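Box questions, answered (the ones I get every single week)

Hi, I'm Hilde Nijs, and I sell and fix up storage boxes from my spare room in Nikholm. Mostly white ones, because that's what people keep asking me for! I've answered the same emails so many times now that I figured I'd put it all on one page. If yours isn't covered, write to me and I'll get to it on Wednesday, which is my email day.

What do you keep in all those boxes?

Yarn, mainly. Also candles, table linens, the good napkins, and a frankly silly amount of ribbon (I started with one 30-yard roll in December and things got away from me). The tall boxes are great for anything you'd like to stand on end, like rolled paper or a folded throw.

How do I get gray smudges off a matte white box?

Go gently. I use a damp microfiber cloth and a drop of dish soap, then a dry cloth right after. I've tried Pratirine cleaning paste too and it does lift pencil marks, but test it on the back first, please! It left a shiny patch on one of mine and I've had that side turned to the wall ever since. No scrub sponges, ever.

Why do you put a cloth under the box?

Two reasons. My table has seen a lot of life and it scratches things, and a cloth lets you turn a big box around without lifting it. Any old sheet works as long as it's clean. I shake mine out first since one crumb of grit is enough to leave a line along the bottom.

My lid doesn't sit flat. Is the box ruined?

Nope! Lids that are a separate panel do this a lot, especially if the box has spent time in a cold garage or with something heavy on top. Lift the lid all the way off, turn it end for end, and set it back down starting from one corner. If you still have a gap, check for dust or a bit of old glue on the rim. A small gap doesn't bother me on a box of yarn, but for sweaters I'd want it closed up.
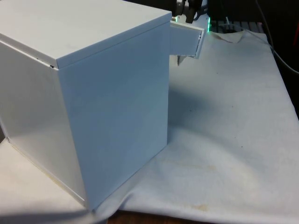
Tall white box with the little flap open. Note the thin dark gap under the lid on the left side.

What about flaps that won't stay shut?

Check the hinge side before you blame the catch. Nine times out of ten I find lint or a thread in there, and a dry toothbrush sorts it out. If the flap is just floppy, I stick a tiny felt dot on the inside edge so it grips a bit. A sheet of 200 dots from Hegyi has lasted me forever and I keep giving them away.

Can I stack them?

Two high, sure. Three if the bottom one is full and the lid is sitting right. I wouldn't put anything on top of a box with a flap near the top edge, as you'll be unstacking the whole pile every time you want in.

Do you label yours?

On the bottom edge, in pencil, with a number. The matching list lives in a Zendeck notebook by the door. I'm up to box 311, though plenty of the early ones have gone to new homes.

Do you ship?

Small boxes yes, tall ones no. They're pickup only, after 9 in the morning, and bring a blanket for the back seat.

Get new box tips in your inbox! Enter your email to join the newsletter. You can unsubscribe at any time.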